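Trockenreinigung kleiner Teppiche – Bildergalerie

Die Galerie gehört zur Materialsammlung Haushaltspflege und behandelt Flachgewebe bis 100 cm Länge auf glattem Boden. Zusammengestellt von Isla Cowie, Stand Oktober. Beschrieben wird die Aufnahme von losem Grobgut ohne Strom und ohne Wasser. Feinstaub und Haare sind Gegenstand der Galerie Truta, Flecken stehen unter Delić.

Blatt 129: Papierschnipsel auf gestreiftem Läufer

Papier lädt sich beim Zerreißen und Reiben leicht auf und haftet dann an Textilfasern. Kurze, flache Bürstenzüge lösen es besser als lange. Die Kehrschaufel wird mit der Vorderkante fest auf das Gewebe gedrückt, da der Flor sonst unter der Lippe nachgibt und kleine Stücke darunterrutschen.

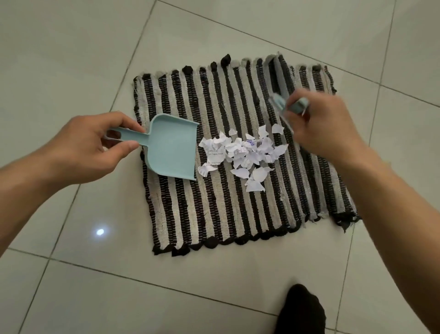
Schaufel links, Handbürste rechts, Borsten nach unten. Die Schnipsel liegen als lockerer Haufen dazwischen, ein einzelner etwas abseits bei der Bürste. Einige Stücke sind bedruckt, eines trägt blaue Tinte.

Blatt 130: Arbeitsrichtung und Nacharbeit

Gekehrt wird vom Rand des Haufens zur Schaufel hin. Bei gestreifter Ware nach Möglichkeit parallel zur Webrichtung arbeiten; quer dazu bleiben Reste in den Rippen hängen. Versprengte Stücke zuerst heranholen, dann den Haufen in einem Zug aufnehmen. Was danach noch haftet, mit der Hand absammeln.

Der Teppich wird zum Schluss von der Schmalseite her aufgerollt und im Freien ausgeschüttelt. Auf glänzenden Fliesen den Boden darunter gesondert abkehren – weißes Papier ist auf weißem Grund schlecht zu erkennen, Streiflicht hilft.

Hinweise zum Gerät

In der Geräteliste Kaklow sind Handfeger und Schaufeln nach Lippenform geordnet. Für Teppich eignet sich eine gerade Lippe ohne Gummiprofil, für Fliesen eine mit Profil. Borsten mittlerer Härte genügen. Verbogene Borsten nicht kürzen, Bürste ersetzen.

Papier mit Anschriften oder Unterschriften vor der Entsorgung auf lesbare Reste prüfen, siehe Merkblatt 401. Die Sammlung Stetititz umfasst inzwischen fast 3000 Aufnahmen und ist nach Bodenart sortiert.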